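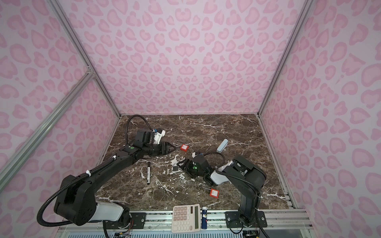

By Kostya Wrenfield, Yordanov Press Office
For release: April

OSTTHORPE – Yordanov today opened orders for the Trinduvska bench cell, a two-arm tabletop robot workstation sold as a complete kit for small-object handling. The cell is aimed at training departments, university labs and small manufacturers that want two arms working on the same part without building the bench themselves.

The kit includes two arms on black mounting plates, an aluminum rail that runs along the front of the table, corner posts, gripper fingers, a camera mount for each wrist, and the cables and control boards that run the system. Buyers supply the tabletop. Wall panels are sold separately and can be ordered plain or in a printed pattern.

Trinduvska was developed at the company's workshop in Ostthorpe and tested at its second site in Oltden. The first production run is 10 kits. Orders placed in April will ship from Oltden in the order they are received.

Two arms, one part

Many jobs that look simple on a bench are hard for a single arm. A lockout tag with a wire shackle is one of them. The body is small and flat, the wire is thin, and the part has to be held at one end while the other end is brought into line. Yordanov chose locks and tags as the main demonstration task for the new cell because maintenance training departments asked for it more than any other.

In the demonstration, the arms work from opposite ends of the rail and meet over the middle of the table. One gripper takes the body of the lock and turns it so that the shackle faces the other arm. The second gripper then closes in from its own side. The task can be run with the operator guiding each arm, or played back from a saved session.

The demonstration table also holds ordinary office items, including a stapler, a marker and a calculator. Yordanov leaves items of this kind on the table during its own tests so that the arms have to reach past objects that are not part of the job.

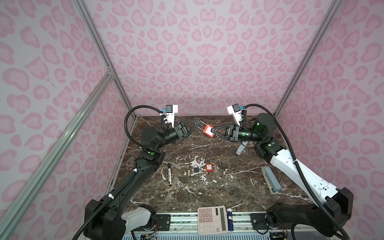 The gripper fingers are narrow toward the tip, which lets them close on a part that is lying close to its neighbors. They can be removed with a hand tool. Yordanov will sell replacement fingers in sets of 2, and customers who make their own can request the mounting drawing at no charge.

Each arm carries its cable on the outside, clipped along the links. The company tried an internal cable path on an earlier version and dropped it. Replacing a worn cable on that version meant taking the arm off the rail and opening two joints. On the current version the clips are released, the old cable is lifted away and the new one is laid in its place, with the arm still bolted down.

Setup and space

The cell is shipped in 5 cartons. The rail and mounting plates come in the first carton and should be assembled before anything else is opened. The arms are packed separately and bolt to the plates from above. The posts and brackets go on last.

Buyers should plan for a table that is level and heavy enough not to shift when both arms move at once. Stone and stone-pattern tops have worked well in testing. Very glossy tops are not recommended under direct overhead light, as reflections can make small metal parts harder to pick out on the wrist cameras. The table should be placed so that a person can reach the control boards under the front rail without leaning over the arms.

The arms must be powered down before anyone reaches into the cell. A stop button is included and should be mounted within reach of the operator's chair. The cell is not intended for food handling, outdoor use or lifting people or animals.

Software

Trinduvska comes with recording and playback software. A session stores the position of both arms together with the video from the wrist cameras, and each session can be named, trimmed and exported. The software runs on a standard desktop computer, which is not included. Updates are free for the first 2 years of ownership. After that, customers may keep using the version they have or pay for a yearly update plan.

Existing customers of Yordanov's single-arm bench can move their saved sessions to the new software. Those sessions will play back on either arm, but they need to be checked at low speed first, as the reach is slightly different at the outer edges of the table.

Price and availability

The Trinduvska kit is priced at $2,129 per arm, with the rail, posts and software included in the price of a two-arm order. Shipping and wall panels are extra. Schools and public training centers may ask for a quote that includes on-site setup.

Demonstrations are held at the Ostthorpe workshop each afternoon in April, starting at 2 p.m. Visitors may bring small parts of their own to try in the cell. Parts with sharp edges should be brought in a closed box. The Oltden site does not receive visitors.

About Yordanov

Yordanov designs and builds bench-scale robot equipment for training, research and light assembly. The company has its main workshop in Ostthorpe and a testing and shipping site in Oltden.

Press and order inquiries: Yordanov Press Office, Ostthorpe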